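Course: Packing and Sorting for Small Shops
Handout 6: Soft toys, mixed cartons and the tray
Prepared by Špela Mladenović
November

Please read this before the practical hour. Last time many of you started to fill the carton at once, and later you had to take everything out again. The present handout is about the order of work, and about the soft goods, which are more difficult than they look.

1. What we mean by a mixed carton

A mixed carton is one open box in which there are goods of different kinds: plush, fabric toys, sealed packages, small pieces. In our course the mixed carton is plain brown and has no dividers. The flaps stay open during all the work. The tray stands next to it, and it is used for goods which have been taken out and are waiting for a decision.

An order list will say, for instance, "carton 587, Narkham, mixed soft." This tells you the carton and the customer. It does not tell you what lies on top, so you must look into the box first and read the list second.

2. Taking out

Take one item at a time. Hold it by the body, never by an ear, a leg or a label. Ears and legs are sewn on with a short seam and this seam is the first to open. In the Wamedent returns which we studied in week two, the most common note was "ear loose," and the toys were otherwise like new.

With denim toys look at the edges. Some makers leave the edge raw, so that it becomes frayed and whitish, and this is part of the design. Do not cut the threads. If you are not sure, compare the item with another from the same delivery. When the fraying is equal on both, it is design. When only one place is frayed and there is a hole under it, it is damage and you write it down.

Printed fabric has a similar problem. Lines that look like scribbles from a pen can belong to the print. One student in the spring group tried to clean such a line with alcohol and removed half of a face. Look for the same line somewhere else on the cloth before you do anything.

3. Pressure

Plush can be pressed, but only for a short time. Long plush gets a flat place where something hard was lying on it. The Đorđević method, which we follow in this course, has this order from bottom to top:

- sealed packages with stiff corners
- firm fabric toys
- small loose items, together in one bag
- plush, with the pile upward

You will often receive cartons where somebody has packed in another way. Do not correct it while you are taking things out. Empty first, then correct when you pack again.

4. The tray

The tray must be empty at the start. Marks on the bottom are allowed if they are dry and do not come off on a white cloth. Try the cloth once before each lesson. Put the items in with some space between them, so that each can be lifted without touching its neighbor. If the tray is full, stop taking out and make the decisions for what is already there.

5. Small bright things

Small items go down between the bigger ones and stay in the corners of the box. After you think the carton is empty, put your hand along all four walls and under the flaps. In the stock exercise with list 1311 three groups reported a missing item, and all three found it later in the box.

6. The carton itself

Check the walls. A scuffed or torn spot near an upper corner is acceptable for storage in the shop. For posting it is not, and you must use a new carton. Tape over a tear is accepted for Trikix orders only, and you must mark it on the sheet.

7. For the practical hour

Bring the sheet from page 222 of the reader. Work in pairs: one person takes out, the other writes. Change after each carton. At the end you both sign.

Comments

Renske: In point 3, do the small items go in a paper bag or a plastic one? My list says only "bag."

Š. Mladenović: Paper, please. I will add it.

Tobiah: The order in point 3 worked well for me but the plush did not fit at the end. I had to take out two packages and turn them on the side.

Ilma: Is the sheet the same as last year? I still have some copies.

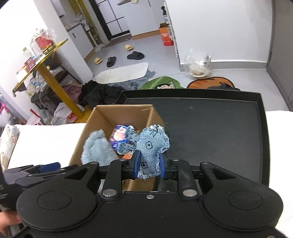
Fig. 1. Denim toy with frayed edges and printed bear face, over a mixed carton with pale blue plush; tray beside it.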